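Jalumier drops the word "natural" from its labels and asks other skincare makers to do the same

Hand cream and balm maker Jalumier will take the word "natural" off the front of every jar and tube it sells from May. The space will go to a plain figure: how much of what's inside came from a plant, and how much didn't.

The firm, started by former pharmacist Annunziata Barbieri in the back room of her sister's shop, says the word has been stretched so far that it no longer helps anyone choose a cream. It includes its own past labels in that complaint.

"We printed it for years and I can't say it ever meant much," said Barbieri. "Water is natural. So is poison ivy. If a customer asks what the word promises, we ought to have an answer, and we didn't have one."

The first product to carry the new label is Sulis, an unscented hand cream. Its front panel will read "88% from plants, not counting water". The rest is listed on the back in everyday words, including the preservative, which is made in a laboratory and is staying in the recipe. Jalumier tried leaving it out and didn't like how the cream kept.

The company is also dropping three claims it could not back up to its own satisfaction: "detoxifying", "chemical-free" and "loved by sensitive skin". The last of these rested on a survey of 10 people, 9 of whom had been given the cream free of charge.

"I would not call that a study," said Raffaele Zuccaro, who runs the Jalumier workshop. "I'd call it asking your friends." 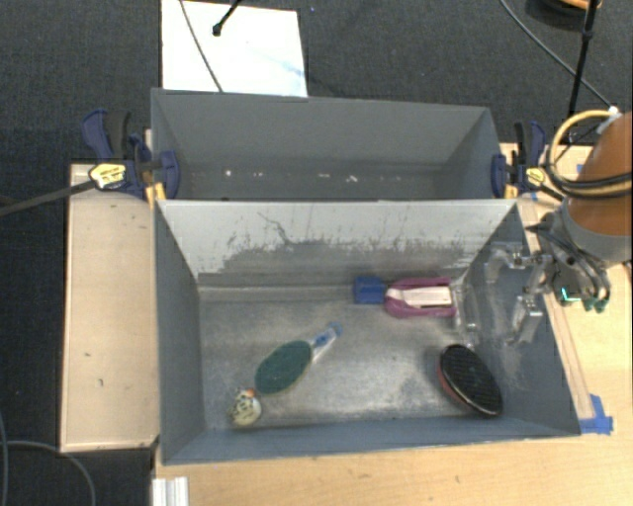

What changes for customers

The recipes stay as they are. So do the prices, and Jalumier asks shops not to present the new labels as a new formula. Old stock will be sold through until it is gone, as the firm sees no sense in throwing away good cream over a sticker.

Clilledetti, the lip balm, will follow once its label has been redrawn. It contains beeswax, so it will no longer be described as "plant-based", a phrase that customer Carmela Sartori wrote in to question. She was right, and has been told so.

Organic claims will stay only where the finished product is certified. A single organic oil in a long list will be named in the list and nowhere else.

Will it sell?

Jalumier doesn't know. Grasso, a shop which stocks the range, has ordered over 1,000 tubes of Sulis with the new label, but its buyer, Maricica Furtună, is not making any forecasts.

"People say they want honest labels and then they pick up the one with the leaf on it," she said. "I'll believe it when I see the till."

Shops wanting label samples or a full ingredient sheet can ask for Sveva Melis at the Jalumier office, mornings only.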